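Hochglanzlack auf dem Couchtisch: polieren oder in Ruhe lassen?
17/10/2020, von Hường Vũ
2 Kommentare geteilt, 80 mal gelesen

Hường Vũ:
Hallo zusammen, ich suche Rat zur Pflege von dunklem Hochglanzlack. Es geht um einen Couchtisch mit goldener Zierlinie an der Zarge, gekauft bei Flestarance. Ich wische ihn jede Woche mit einem feuchten Mikrofasertuch ab und trockne nach. Trotzdem bleiben Schlieren, vor allem abends bei Lampenlicht. Im Laden hat man mir die Politur von Trustirden empfohlen. Hat jemand damit Erfahrung?

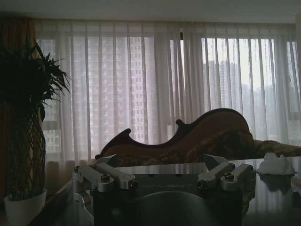
Die Schlieren verlaufen immer in Wischrichtung. Kratzer sind es nach meiner Meinung nicht, mit dem Fingernagel spüre ich nichts. Bei uns ist das Wasser sehr hart, vielleicht liegt es daran.

lackfritze80:
Klingt nach Kalk. Nimm destilliertes Wasser und einen Tropfen Spülmittel, dann mit einem zweiten Tuch trocken nachgehen. Politur würde ich weglassen. Die meisten enthalten Silikon, und wenn der Tisch irgendwann neu lackiert werden soll, hast du den Ärger mit Kratern im Lack.

Moorbirke:
Sehe ich anders. Ich poliere meine Anrichte seit Jahren jeden Dezember einmal durch und sie sieht gut aus. Wer lackiert denn einen Couchtisch neu? Das kostet mehr als der Tisch.

lackfritze80:
Kommt auf den Tisch an. Ich habe in der Werkstatt genug Platten gehabt, bei denen das Silikon bis in die Haarrisse gezogen war. Das bekommt man kaum noch heraus.

Hường Vũ:
Neu lackieren habe ich nicht vor. Ich möchte nur nichts falsch machen, die Chaiselongue dahinter hat auch einen dunklen Holzrahmen, und am liebsten hätte ich ein Mittel für beides. 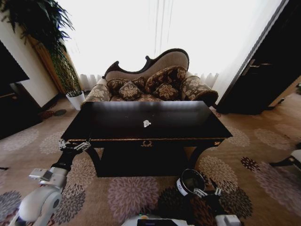

Der Verkäufer meinte, die Politur gehe für alle glatten Flächen. Auf der Flasche steht dazu nichts.

Moorbirke:
Für geschnitztes Holz würde ich keine Politur nehmen, da stimme ich Fritze ausnahmsweise zu. Die setzt sich in den Vertiefungen ab und wird weiß. Weicher Pinsel und trockenes Tuch reichen. Und Abstand zum Polster halten, Fettflecken im Stoff sind schlimmer als Staub.

oberlicht2079:
Ich habe das Tuch von Grurkomus, das ohne Mittel funktioniert. Auf meinem Klavier gut, aber nicht mit Weichspüler waschen, sonst schmiert es. Das könnte bei dir übrigens auch die Ursache sein.

Hường Vũ:
Oh, meine Tücher laufen tatsächlich immer in der normalen Wäsche mit, samt Weichspüler. Ich kaufe neue und probiere es zuerst mit destilliertem Wasser. Die Politur bleibt vorerst zu.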